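Mosine – Pinza eléctrica de dos dedos Coltia
Inicio > Manipulación > Pinzas > Coltia

Referencia: 698
Estado: disponible, con aviso de seguridad (léalo antes de añadir al carrito, que luego vienen los correos)
Última revisión de esta página: 7 de enero de 2019

Descripción

La Coltia es una pinza eléctrica para brazos ligeros, pensada para mesas de trabajo, laboratorios y líneas de preparación de pedidos con poco volumen. Agarra bien lo rígido, con bastante dignidad lo blando y con excesivo entusiasmo el cartón. De esto último trata buena parte de la página.

Carrera de apertura: 52 mm
Fuerza máxima de agarre: 45 N
Firmware mínimo admitido: versión 5
Dedos intercambiables, con almohadilla de goma
Cable de alimentación y datos incluido

Aviso de seguridad: apertura brusca con tapas abatibles

Varios clientes nos han comunicado el mismo fallo, y hemos tenido el dudoso placer de reproducirlo. Al levantar la tapa de una caja de cartón con bisagra, la pinza puede no soltar cuando se le ordena. El brazo sigue su trayectoria, la tapa sigue al brazo y, cuando por fin cede, lo hace de golpe. Las cajas de zapatos son especialmente agradecidas para provocar el fallo: tapa larga, cartón fino y mucha palanca.

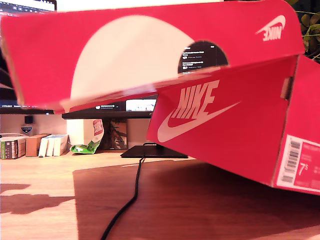 Causa

El sensor de agarre interpreta el cartón que se comprime como una pieza que se escapa y responde apretando más. El cartón se comprime otro poco. El sensor se reafirma en su opinión. Cuando llega la orden de apertura, el controlador todavía está corrigiendo y la deja en cola. El manual original describía este comportamiento como «agarre adaptativo», expresión que hemos retirado.

El fallo no aparece con cajas de plástico ni con piezas metálicas. Tampoco aparecía en nuestras pruebas de recepción, hechas todas con un cubo de aluminio que nunca dio problemas a nadie.

Qué hacer mientras tanto

Limite la fuerza de agarre a la mitad en el menú de configuración.
Desactive la corrección por deslizamiento al trabajar con cartón.
Reduzca la velocidad del brazo en todo el tramo de apertura de la tapa.
Mantenga manos y cara fuera del recorrido de la tapa. El borde del cartón corta más de lo que su reputación sugiere.
Retire de la mesa vasos, tazas y cualquier cosa que le dé pena perder.

Si la pinza se queda cerrada, use la parada de emergencia y libere los dedos con el tornillo manual del lateral. No tire de la caja. Sabemos que apetece.

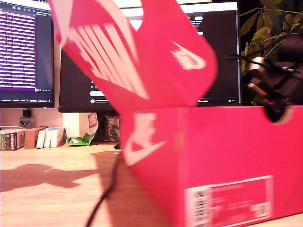
Los orificios y recortes del cartón merecen mención aparte. Un dedo que entra en uno de ellos puede engancharse aunque la fuerza esté bien limitada, y en ese caso el sensor no detecta nada raro: para él todo va estupendamente. Programe el punto de agarre sobre cartón macizo y deje margen hasta el borde – la holgura que viene por defecto es optimista.

Actualización y garantía

La corrección de firmware saldrá en marzo. Será gratuita para todas las unidades, también las compradas a través de Ollano. Las integradas en células Costigan requieren además recargar el perfil del brazo; si se salta este paso, la pinza arrancará con los valores antiguos y volverá a las andadas sin avisar.

Los dedos doblados por este fallo se sustituyen en garantía. Las cajas, no.

Accesorios compatibles

Dedos largos para cartón (recomendados, por motivos evidentes)
Almohadillas de recambio
Brida de adaptación para brazos Costigan
Tapa protectora del tornillo manual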